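Home | Stories | Essays | Places | Write for Us | Contact

The Last Day in Asgate

March | by Keabetswe Van Wyk

The itinerary was four pages long and my aunt had folded it so many times that the hotel address had become a white line. She had paid a company called Drorora to make it. You put in the names of the towns, and they send you a plan in which every hour has something inside.

"Saturday," she read to me, at breakfast. "Nine o'clock, walk on the harbour wall. Ten o'clock, Museum of Rope. Eleven thirty, tea at Shearer's. Then the ferry to Stonar, if the weather permits."

"And does it permit?" I asked.

She looked at the window. The rain was going sideways. A man in the street was holding his hat with one hand and his dog's lead with the other, and both of them were leaning.

"We will see on the harbour wall," my aunt said.

I should explain that my aunt was 72 years old that spring and had never before travelled for pleasure. She had travelled for funerals, for weddings, and once for a tooth. When my uncle was alive he always said that they would go to Asgate, because his ship had stopped there one night when he was young, and he had eaten something there that he talked about for the rest of his life. It was a kind of bun. He could not remember the name of the bun or the name of the shop. He remembered that it was hot, and that the woman who sold it called him "my lamb", and that he had not known what a lamb had to do with it.

So now we were in Asgate, for five days, and we had eaten buns on four of them.

The harbour wall was closed. There was a chain across it and a young policeman beside the chain. My aunt showed him the itinerary. He read it with great politeness, first the page for Saturday and then also the page for Friday.

"I'm afraid the sea hasn't seen this," he said.

She liked that. She repeated it to me all the way up the hill to the Museum of Rope.

The museum was one long room, and the man who took our coats was also the guide. His name was Ewan Paterson and he wore a tie with small anchors. We were the only visitors. He told us how the hemp came by boat, how it was combed, and how the boys walked backwards all day, twisting. My aunt asked how far they walked. He said it depended on the rope. She asked what they ate.

He thought about this for some time. I believe that in all his years no visitor had put this question to him.

"Bread, mostly," he said. "Herring. On paydays they'd go down to Shearer's for a lardy."

"What is a lardy?"

"A bun," said Mr Paterson. "Well, a cake. It's in between."
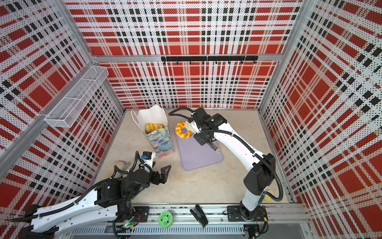
FICTION

My aunt sat down on the bench by the wall. She did it slowly, with one hand behind her, as she does in church.

"Is it hot?" she asked.

"It was. They don't make it these days. Old Mrs Shearer stopped when her hands got bad, and her son does scones."

"Did she call people 'my lamb'?"

"She called everyone that," said Mr Paterson. "She called the bishop that."

I did not know where to look, so I looked at my shoes. The rain was loud on the roof. My aunt opened her handbag, and I thought she was searching for a handkerchief, but she took out a pencil. She unfolded the itinerary on her knee, crossed out the ferry to Stonar, and wrote something very small in the margin.

"How does one make it?" she said.

Mr Paterson did not know exactly. His mother had made them, not so well as Mrs Shearer. You needed bread dough and lard and sugar, and you folded it and rolled it and folded it again. You must eat it the same hour, he said, or it becomes a roof tile. My aunt wrote down everything, also the roof tile.

When we came to Shearer's it was already after twelve, and all the tables near the window were taken. The son was a big, quiet man with flour up to his elbows. My aunt went directly to the counter. I heard her say my uncle's name, and the name of the ship, and the year. The son shook his head, because of course he had not been born. But he wiped his hands and went through the door at the back, and he was away so long that the people behind us began to sigh.

He came back with a tin. It was a shallow square tin, quite black, with one corner bent.

"That was the one she used," he said. "You can hold it if you like."

My aunt held it. She smelled it too, which made him laugh, and after that he brought us tea and two scones and would not take money for them. She ate hers to the end and told him that it was a good scone.

On the train home she slept from Asgate until the second change. The itinerary was on the little table between us, and I turned it round to read what she had written in the margin. It said: "Lard. Sugar. Fold. He was right, it was hot."

I have the page now. She made the bun the next Sunday, and it was terrible, and she made it again.

Comments (3)

ropewalker7
My gran made lardy cake in Wiltshire and yes, roof tile by teatime. Lovely story.

Marsh Lane Reader
"I'm afraid the sea hasn't seen this" is going on my fridge. Did the later ones come out any better?

Keabetswe Van Wyk
Thank you both. The fourth one was eaten completely, but my cousins were very hungry that day.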